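Can a Machine Clean Up After Us Yet? Household and Shop-Floor Chores Compared

Student project report, Applied Automation, second-year group project
Authors: Modupe Idahosa and Santeri Kauppinen
Submitted 13th August

1. Background

Our project started from a simple question. Machines have been doing repeat work in factories for a long time, so why is the bathroom still cleaned by hand? We picked two kinds of work to compare. The first was household chores, mainly cleaning a bathtub and putting things away. The second was light shop-floor work at Cornley, a bathroom fittings store and warehouse where Santeri had a summer job in July. We wanted to say, task by task, whether a machine with two simple gripping hands could do the job now, could do it with help, or could not do it.

We did not build a robot. We had neither the money nor the time, and the course handout allows a desk and field study in place of a build. What we did was list chores, break them into steps, try many of the steps ourselves using only two-finger grips, and read what we could find about machines that do similar work.

2. How we chose the chores

We made a long list first and then cut it to 12 chores. A chore stayed on the list if an adult could do it without training and if it came up at least once a week. Changing a light bulb went out because it is too rare. Ironing went out because neither of us irons.

The household chores were rinsing a tub, wiping a tub, clearing a bathroom counter, emptying a trash can, folding towels, loading a dishwasher and picking things up off a floor. The shop-floor chores were unpacking a carton, shelving small fittings, wiping down display units, flattening boxes and checking that the loose parts of a product are all present.

Each chore was split into steps written as a verb and an object, such as "lift hose" or "close drain." We gave each step a mark from 0 to 3. A 3 meant that a plain two-finger grip can do it with no special care. A 0 meant that we could not do it at all with that kind of grip. Where our marks differed, we repeated the step and used the lower mark.

3. The bathtub

The tub took up more of our time than any other item. It sounds like one job, but it has several small jobs in it, and the hard ones are at the edges. Large flat surfaces are easy to reach. A drain fitting or a knob on the inner wall has to be approached from the right side, and the gripping hand must not scrape the finish on the way in. A hose is harder again. It bends where you do not want it to, and the far end moves when you pull the near end.
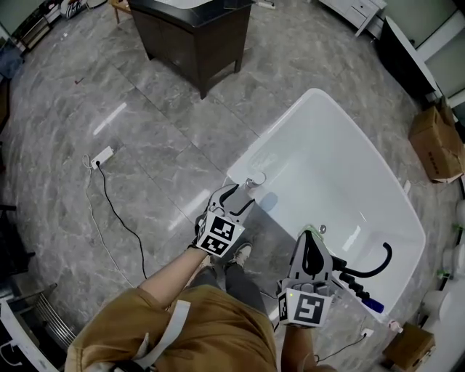 Modupe disagreed with the marks in this section when she read the draft. Her view was that we had been too hard on the hose, because a person who drops a shower hose simply picks it up again and no one calls the job a failure. She asked for a second column showing whether a step could be retried safely. We added it, and it changed the results. Rinsing moved up from "cannot do" to "with help," while wiping around the drain stayed where it was.

The retry column also showed us which mistakes cost the most. A dropped cloth costs a few seconds. A chipped rim costs a new tub. Any machine sold for this work would need to know the difference, and we found very little written about that for homes. The one product sheet we had full access to, for a cleaning arm called the Plillidus, lists flat tile and glass as suitable surfaces and says nothing about curved ones.

4. The shop floor

We expected the shop-floor chores to score much better, and they did, but by less than we thought. At Cornley the cartons come in standard sizes and the shelves are labeled. Shelving small fittings got mostly 3s once the bag was open. Opening the bag got a 1.

The supervisor on Santeri's shift, Mr. Oyewole, let us time the unpacking of one type of faucet. Santeri took 30 seconds per carton with normal hands. Holding a kitchen tong in each hand, he took 525 seconds for the first one and gave up on the second. Tongs are not a fair copy of a real gripping hand, and we do not claim they are. They did show where the time goes. Nearly all of it went on tape, plastic film and the foam corners.

5. Rooms and layout
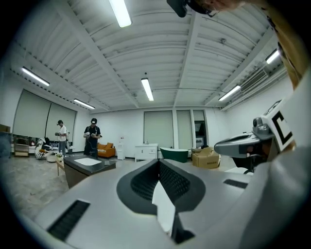

Layout was the factor we had left out of our first plan. A chore takes place in a room, and the machine has to get to it, turn around, and get back without knocking anything over. A freestanding tub, like the dark green one standing between a vanity cabinet and a cardboard box, can in principle be worked on from more than one side, but only if the things next to it can be moved. Most of the tubs in the homes we visited in Waltbridge were built in against a wall, so the far side could be reached only by leaning over.

We went back and added a note on layout to each chore. For towels and dishes it made little difference. For the tub, the floor and the display units it mattered as much as the grip did.

6. Results

No household chore on our list got a full "can do now." Emptying a trash can came closest, and lost its place on fitting the new bag. Two shop-floor chores got "can do now": shelving fittings that are already out of their bags, and flattening boxes with the tape already cut. Both depend on a person having done the awkward part first.

Folding towels was better than we expected for small towels and poor for bath sheets. Checking loose parts scored high on looking and low on handling, mostly because of washers.

7. Limits of the study

There were only two of us, and we marked our own attempts. The tongs have no sense of touch and neither of us had used them this way before. We visited 14 homes, all within walking distance of a bus line, so larger houses are missing. Prices were left out completely.

8. Further work

Santeri would like to repeat the carton test with better tools and more than one person. Modupe wants to take the retry column further and give each mistake a cost in dollars. The full step list and both sets of marks are in the appendix.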